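Zeltside Priory Survey

Records of the standing and buried remains of Zeltside Priory, compiled by Constanza Cáceres and Angharad Hughes. The table has 645 rows, one per wall section, doorway or loose carved stone.

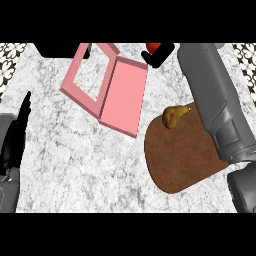
Heights are in centimeters. The phase column uses the codes in phases.txt. Rows 100 to 163 cover the gatehouse, which was rebuilt after a fire – treat their dates with care. The cloister drain is missing and will be added in August.

Last updated Tuesday, April 12, 2022. Send corrections to Angharad.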